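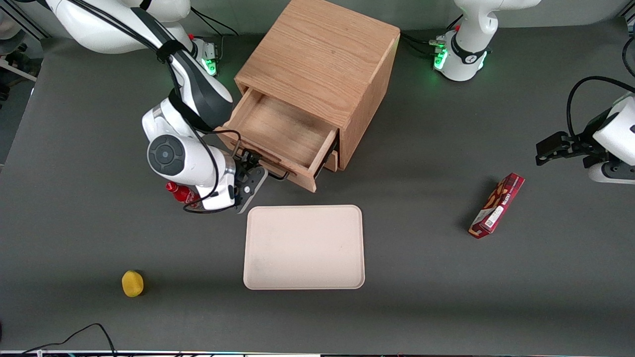

drawerfan_Ifeoma: Love a single big drawer! I've had a little wood cube like that on my desk for two years and it's the best storage I own. You can see straight to the bottom when you pull it open, so things don't get lost in there.

Kwabena Amissah
Thanks! The grain is what sold me. I've sanded and oiled so many boxes where the grain just vanishes, and on this light brown stuff it's still right there — I keep running my hand over the top. Now the big question is what goes in it. I'm leaning toward no dividers at all.

mossbank
No dividers??? Everything will slide to the back the first time you yank that handle. I used the Clundis felt trays in mine and never looked back.

Kwabena Amissah
Ha, I knew somebody would say that. But dividers eat so much room in a small drawer! I'd rather have one deep space for tape, string and the odd-shaped stuff.

Ifeoma Babalola
I'm with mossbank, sorry. Cut one strip of thin wood, stand it up a third of the way across and leave it loose. You can lift it out when you change your mind (you will, I've moved mine so many times).

pell_195
Does anyone wax the runners? Mine is wood on wood and it squeals like crazy in April when the air gets damp.

mossbank
Plain candle stub. Rub it on the bottom edges of the drawer, slide it in and out a few times, done.

pell_195
Just tried it and WOW, so much better. I was about to buy the Drarnia paste.

Ifeoma Babalola
The paste is good too, but it smells for days. I like the thin black handle, by the way. Way nicer than a knob, you can get a couple of fingers on it.

mossbank
Knobs forever. Thin handles catch my sleeves.

Kwabena Amissah
Not changing the handle! But okay, I'll try the loose strip. I have an offcut from the Julleo shelf that should be close to the right thickness, so I'll trim it tonight and report back.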